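How a Workbench Top Wears: Questions for a Surface Refinisher

The refinishing shop at Trollberg takes in laboratory benches, drafting tables and school worktops, most of them white and most of them between one owner and the next. Its lead refinisher has worked on horizontal surfaces for her whole career and prefers to talk about them in terms of load, abrasion and cleaning chemistry. She was interviewed at the shop on 9th October, between deliveries.

Asked what buyers misread most often, she named gray marks. "People see gray on white and assume the coating has worn through. In most cases it is transfer. Metal, rubber or shoe polish has been left on top of the coating, and the coating underneath is intact. You find out with a damp melamine pad and very little pressure."
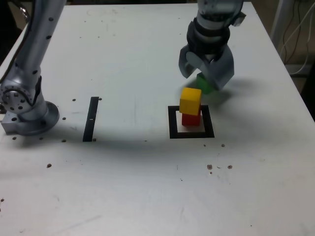

Photo: Söderlund Surfaces, Trollberg

Scratches are a separate category. The shop sorts them by whether a fingernail catches. A scratch that does not catch is polished. One that does is filled, and if there are more than 3 deep ones in a hand's width the panel is sanded back and recoated. "Filling a cluster gives you a patch that reflects differently from the rest," she said. "The customer sees it the first morning the sun is low."

Holes are left open more often than clients expect. Tapped holes in a bench are there for mounting, and plugging them reduces what the next owner can do with it. Her practice is to vacuum each hole, run a tap through by hand and wipe out the oil. "If you must close one, use a threaded plug set slightly below the surface. Epoxy shrinks, and then you have a dimple that collects dirt."

The conversation turned to tape. Layout tape left down for a year will take the top layer of a cheap coating with it. She warms it with a hair dryer on the low setting, pulls it back flat against itself and removes the residue with isopropyl alcohol. Acetone is not used in the shop on painted panels. Painted lines are sanded out, and the area is then recoated edge to edge.

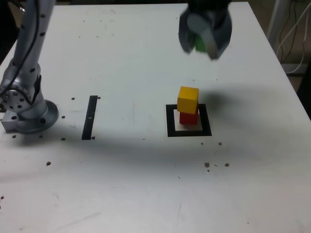

On coatings, she favors a two-part polyurethane applied in 2 coats, with a light sanding between them. The gloss is kept low. A high-gloss white bench looks good in a showroom and is tiring under overhead lights, and every wipe mark shows. The last large order, for a college in Vindalbridge, came to 258 panels, all finished in the same satin white from a single batch of paint.

"Batch matters more than brand," she said. "Two cans with the same code can differ enough to see at a joint."

Curing time is the usual source of complaints. Panels feel dry the next day and are put to work, and the first heavy base set down on them leaves a ring. The shop now holds everything for 3 weeks before release. A depot in Mirnitside stores the overflow, racked on edge with felt between the faces.

For routine care she recommends a neutral detergent, a soft cloth and a second cloth for drying. Powdered cleansers should be kept away from the bench. Heavy fixtures should be lifted and checked underneath once a year, and the bolts retightened to the original torque afterward.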